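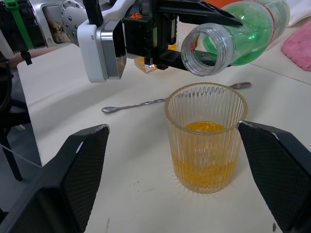 p. 47

April, late, tea gone cold

Spent the whole afternoon on the pouring rules with Radka, and my head is still full of them. Two arms, one glass, one bottle, and a page of guidelines that sounded so sensible when I typed them up at Hendside! Rule one says the arm with the glass gets its fingers into position before the other one tips anything. Fine. Rule two says the bottle's neck stays over the glass the whole time it's tilted, and I still want to add "and low," because Edin reads everything like a lawyer and will pour from a foot up if the paper lets him.

The big argument was over the cap. Radka wants it off and out of the work area before power goes to the arms. I'd been happy to leave it to whoever is setting up — but she's right, people forget, and then you've got somebody's hand in there at the wrong moment. So it goes in the checklist (mine, sigh, I have to retype it). Hands and sleeves get their own line too, in capitals. Serpil asked for that back at Barbridge and I kept putting it off.

Then grip force. Soft drink bottles give so easily, and the draft only said "hold firmly," which could mean anything. I've changed it to the least force that keeps the bottle from slipping, and you look at the plastic before every run. Creased bottles get written down, and I think they should be swapped out, though Kastriot thinks that's fussy.

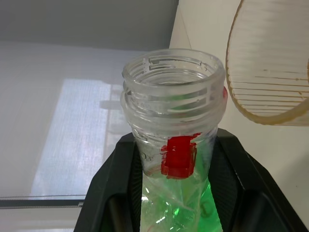
Bottle in the grip, green plastic creased below the neck.

Vesela wants 1000 logged pours before she'll sign the thing for Kadrić. A thousand! I said we could manage it in about 4 weeks if she lets us count the water ones, and she said she'd think about it, so that's a no.

Must remember to ask her which version of the stop-button wording she kept. I have 2 on my desk and they don't agree.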